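Questions I get about the Cotbridge curly hair swap

**What is this thing, anyway?**

It's a get-together for people with curly hair who own too many half-used bottles. You bring the stuff that didn't work for you, you go home with stuff that might. I started it in my living room and we've since moved to the upstairs room at the Bundura, which has a sink and a lot more chairs!

**When's the next one?**

3 April 2024, doors at 6:30. We're usually packing up by nine, but people do hang around on the stairs talking about conditioner.

**Do I have to bring something?**

Nope. First-timers can just come and take a bottle or two. If you do bring things, please wipe the caps and write on a bit of tape what you didn't like about it ("too heavy," "smells like my aunt's car"). That's the part everyone reads.

**What can't I bring?**

Hair dye, relaxers, anything in a jar that you've had your fingers in, and anything so old it has separated. Pump bottles and squeeze tubes are great.

**Is there a limit?**

There are 36 spots and they do go. Email me to get on the list, and please tell me if you can't make it – somebody else would love your chair.

**Does it cost anything?**

Three dollars at the door, which goes on the room and the tea. Kids are free.

**I have no idea what my curl type is. Is that a problem?**

Not at all! I've had three different answers from three different stylists, so I stopped asking. Xóchitl Becerra does a short talk at seven about porosity and drying times, and I learned more from that than from years of reading labels. 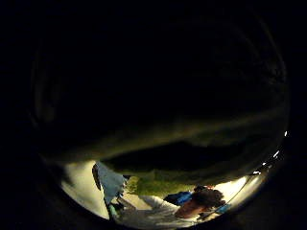
**Can I get my hair cut there?**

Sorry, no. We tried trims once and I was finding curls in the radiator for a month. Xóchitl takes bookings at her own place on Nanayakkara Street, and she's happy to chat about it after the talk.

**Where do I park?**

There's a lot behind the Bundura, or the 232 bus stops out front. Last one back is at 9:36, so keep an eye on the clock.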